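Stories > Short Fiction > Cedemville

The Ferry Ticket

Reading time: 2 min

Sirkka Turunen kept the ticket in her coat for two winters. It was for the night boat to Kasatetti, and it cost her 500 crowns, almost a month of rent.

On Thursday her neighbor Vikas knocked. "You are still here," he said.

"The boat was full," she said. It was a small lie -- she had told it before.

He gave her tea in a green cup and they did not speak of her sister. 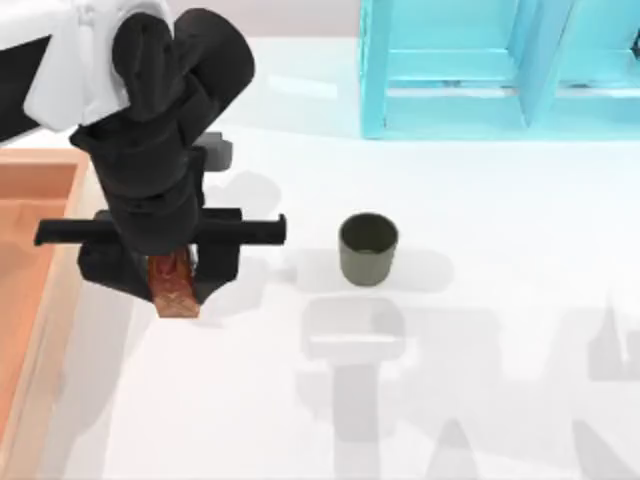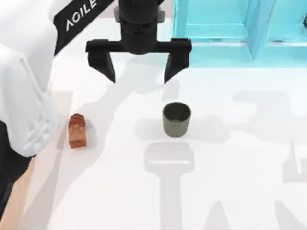
When he left, she took out the ticket and read the name of the boat again. Then she put on the coat, and walked down to the harbor with the lamp still on in her kitchen.

Contact | Copyright Boutros Stories | Back to top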